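Gripper Weeks at the Umenton Bench

Posted 12 June 2025 by Ansel Hutchins

We promised a gallery from the gripper trials and then, as usual, we got so wrapped up in the trials themselves that the gallery had to wait its turn. So thank you for being patient with us, and thank you especially to everyone who wrote in May asking how the comparison was going. It was going slowly, and we were enjoying it very much.

The idea was simple enough. Giuliana Bermúdez wanted to know whether a plain two-finger gripper could keep up with the softer, fancier hands we had been borrowing from our friends at Brolton, if all you asked of it was ordinary household stuff: fruit, vegetables, a mug, the sort of thing you'd find on any kitchen counter. We gave each gripper 100 attempts, split into sets of 10 so that whoever was at the keyboard could stretch their legs and have a coffee in between (the coffee turned out to be important, because Rigoberto Carhuamaca makes it very strong and the afternoon sets went noticeably faster).

A word about the objects, because several of you asked. We wanted a mix of shapes that would annoy a gripper in different ways. A round thing rolls off when you nudge it. A pepper has shoulders, so the fingers can land on a slope and slide. A mug is easy when it's standing up and a good deal less easy on its side, when the handle decides where everything can go - and we put it on its side quite a lot, on purpose, because that's how mugs end up in real life.

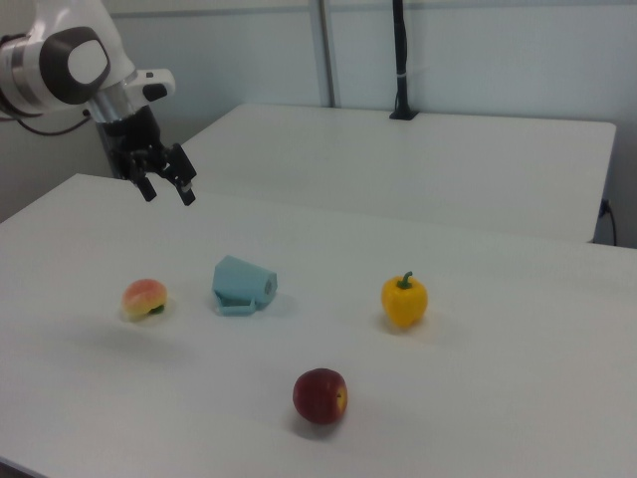

Roxana Cusi did most of the layouts, and she has a real gift for it. Her rule was that every object should have enough room for the fingers to come down on both sides, at least to begin with, and then over the course of a set she would bring things closer and closer together until the arm had to choose its approach with some care. We kept her sketches, all 35 of them, and I'd love to scan them one day and put them up here too, coffee rings and all.

The other thing we learned is how much the opening width matters. We started out with the fingers opening as far as they would go before every attempt, which sounds generous and safe, and then we spent most of a morning watching a wide-open finger bump the neighbor of whatever we were trying to pick up. Beril Şimşekoğlu rewrote that part of the controller so the fingers open just a little wider than the object, and the whole business calmed down right away. She has called the new version Taipe, and it's now what we run by default on all the arms.

As for the scores, I know you want them! Across all the grippers and all the repeat sets we logged 435 clean picks, and the plain two-finger model did much better than I had guessed it would. It was happiest with the fruit and crankiest with the mug. The soft hand from Brolton was gentler and more forgiving when the position was a bit off, but it was slower to let go, and Rigoberto has strong feelings about that which he will gladly share with you if you stop by.

Next we'll move on to the Avberg wrist, with the same objects and the same layouts so that the numbers can sit side by side. If you have a household item you think would give us trouble, please do send it along to Giuliana - nothing breakable, please, and nothing that leaks.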